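Thursday, gripper comparison, second go

Swapped the finger pads for the cross-hatched Perkileck ones before lunch and wow, what a difference in feel. Old pads let go at 57 on the pull gauge; these held to 100 and I stopped there out of nerves!
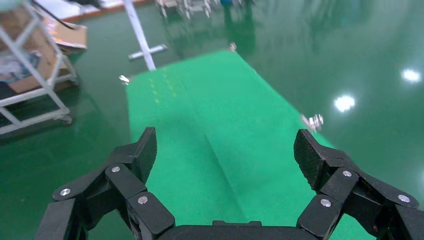

Wrist camera exposure still needs fixing. The shine off the floor fools it, so I've locked it at 639 for now and the picture is much steadier. Firmware is 2702 on both arms (Margareta checked). Next up was the slot job with the cardboard panel, which I'd been itching to try.

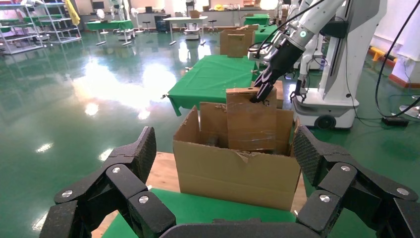
Slot test, fingertips in the panel opening, seen from the other gripper.

Approach angle matters far more than grip force here. Come in steep and it's lovely. Then back to the green mat for the two-arm reach, both grippers wide open, slow speed only.

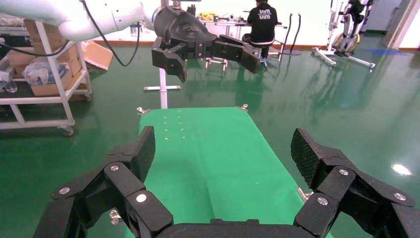
Horațiu Ilie reckons the pads will wear smooth within a month and wants the Marinescu set tried before we order any more. Fair enough, they're in the drawer. Pads first, then redo the pull figures.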